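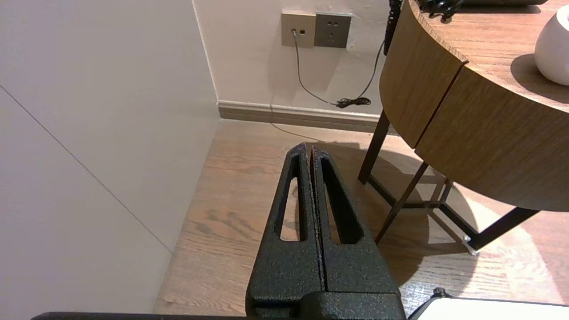 Wrist camera view, bedside task, gripper over the floor beside the table

Datasets > Student projects > Pirkar Bedside > README

Pirkar Bedside is what our robotics club made this term, and we're thrilled to finally share it! It holds 559 episodes of a robot arm working around a bedside table in a furnished bedroom, recorded by second-year students and checked by hand (mostly by Olga Torres, who has the patience for it).

Each episode folder has a wrist stream, a head stream, joint positions and a one-line instruction in plain English. The two streams share a clock, so you can line them up without any fiddling.

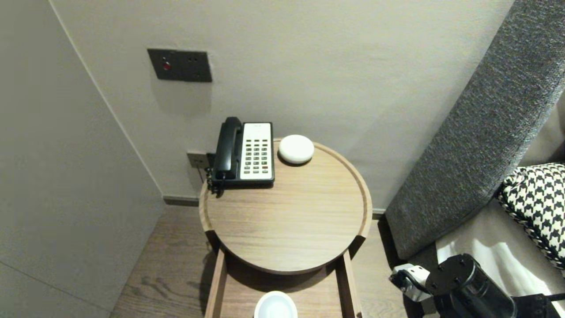 Last modified: February, by gserrano

What's in the room

The table is round and wooden, with a raised rim and a corded phone on top. We love that phone. The coiled cord hangs over the rim, and thin dark curly things are a great test for a depth model. There's also a small white domed object beside it, labelled "puck" throughout. The houndstooth cushion on the bed is labelled "pillow" in the older files and "cushion" in the newer ones – please treat them as the same class until Gonçalo merges them.

Splits

train: 418 episodes
test: 141 episodes

We also drew 3,343 outlines on single frames, covering the table, phone, puck, cushion and wall plates. Magdalini Liapis wrote the outline tool, Farkness, and it's in the tools folder with its own notes.
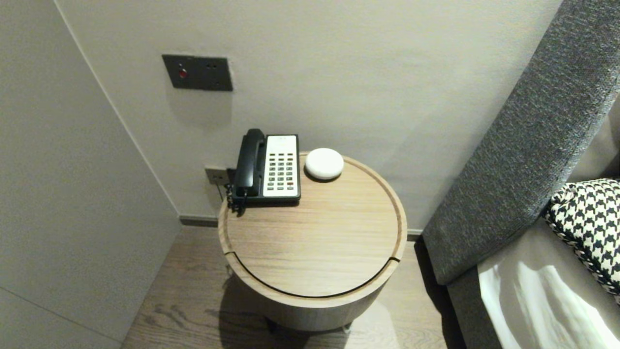
Head camera view, tabletop with phone and puck

Known issues

The groove in the tabletop is outlined as part of the table, even where it looks like the edge of a lid. White objects against the bedsheet gave us some wobbly outlines, and bright reflections on the sheet make it worse. Joint logs are in radians, but the gripper opening is in millimetres.

Getting started

Run load_episode.py with an episode number and it'll play both streams side by side. If you train something on this, we'd really love to see it – open an issue with a clip, or write to Adelino Matos through the club page. Fixes to labels are very welcome too, even tiny ones!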